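The Pultitz Tram Depot Opens Its Doors in March

If you've been reading this newsletter for any length of time you know how we feel about old trams, so you can imagine the mood in the office when the news came through. The Pultitz depot, shut to the public since the last cars were moved out, reopens in March as a full transport museum, and I got to spend most of a day inside it before the paint was done. I came home with sawdust on my coat and a very full notebook.

The building first. It sits where the Flultitz road crosses the old freight spur, a long brick shed with a sawtooth roof, and for years you could only look at it through the fence. The firm in charge of the conversion is Mykhailiuk, who also handled the bus garage at Sikolwood a few years back, and they've had the good sense to leave most of the shed alone. The pits are still in the floor. The overhead wire is still up (dead, I asked). The cast iron columns have been cleaned and given one coat of the dark green that was found under six or seven later colors near the base of the north wall. What's new is mostly at the ends: a glass entrance on the road side, and a timber gallery at the back that lets you walk level with the roofs of the cars.

That gallery is going to be everyone's favorite thing. I've ridden trams all my life and I had never seen the top of one properly, with the trolley base and the planks the line crews walked on and all the patched canvas. You can lean on the rail and look straight down the whole row!

There are 37 vehicles on the floor for the opening. Most are trams, naturally, but there are also early trolleybuses, a tower wagon, a horse-drawn sand cart and a tiny battery locomotive that used to shuffle dead cars around the yard. Car 416 gets the place of honor just inside the entrance. It's the one with the curved end windows and the route board for the lakeside line, and it has been put back to the way it looked in its first years, cream above and oxblood below, with rattan seats that flip over so you can always face forward. It runs, too. The plan is to take it out on the yard track when the weather is dry, just up to the gate and back, and I will be first in line with the eight-year-olds.

Wendy Horrocks has led the restoration of 416 and knows every screw in it. She told me the hardest part was the ceiling. It's molded plywood, pressed in long panels, and every panel had warped in its own way. "We steamed one, and it came out perfect, and then we ruined the next three," she said, quite cheerfully. The finished ceiling is a beauty. Look up when you get on, and look for the little brass catches on the ventilators, which had to be cast new from a single survivor.

Beyond the cars there's a lot for people who like to read labels. The small objects collection runs to more than 2,000 pieces, and a good share of it is on show in the old stores: ticket punches, destination blinds, controller handles, a drawer of lost property that includes one glove and a set of bagpipe reeds. I spent far too long with the blinds. Some of them list stops for a line that was surveyed and never built, and you can wind them through yourself on a hand crank.

The models room is on the upper floor above the stores. It has a street layout of the Pultitz junction as it was when all the lines met there, with the market hall, the bank and the fountain, and cars that run on a timed loop. There's a workbench along one side where older kids can build a paper tram to take home, and a reading corner with bound volumes of the staff magazine.

One part that pleased me more than I expected was the sound. In each of the pits there's a speaker under the grating, and as you walk past you hear a different job being done: wheels being tapped, a compressor filling, someone whistling while they grease a bearing. It's quiet enough that you could miss it. A few cars have recordings inside as well, with retired drivers talking about their routes. The one in the tower wagon, about a night of freezing rain and a broken wire on the hill, is worth sitting through twice.

Food is in the former paint shop. Soup, rolls, a very good poppy seed cake, and windows onto the yard. The shop next door will stock the new guidebook, postcards of 416 and reprints of the big lithographed route map, which I intend to frame.
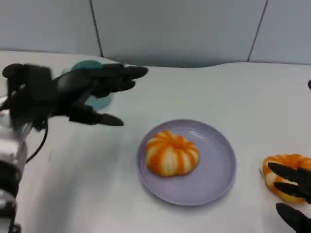
A black robotic hand in motion over a white tabletop.

Now the practical bits. Doors open at 10 and last entry is at 4. If you're coming by rail, get off at Flultitz and take the 2 bus, which stops right outside the glass entrance. The walk is pleasant too, along the old freight spur, but it's muddy near the bridge so bring boots. Drivers should use the lot behind the sawmill. The one in front of the depot is kept for coaches and for anyone who needs a short, level walk to the door. There's an elevator to the gallery and the models room, and two of the cars can be boarded by ramp. Dogs are fine in the yard and the paint shop but can't come onto the museum floor.

Tickets are sold at the door and there's no booking for ordinary visits. Groups should call ahead, especially if you'd like the restoration bay on your tour. Do ask for it if you can. Car 88 is in there now, stripped to its frame, and you can see the ash ribs and the iron straps that hold the whole body together. Wendy hopes to have the side panels on by next winter.

We're putting together a readers' outing for later in the spring and will list the details next issue. Send a note to the usual address if you want to be on it, and say whether you'd like a seat on the coach from Sikolwood. And if anybody has photographs of the lakeside line, especially the old terminus with the kiosk, the archive desk at Pultitz would love to copy them. They have plenty of the trams and hardly any of the kiosk.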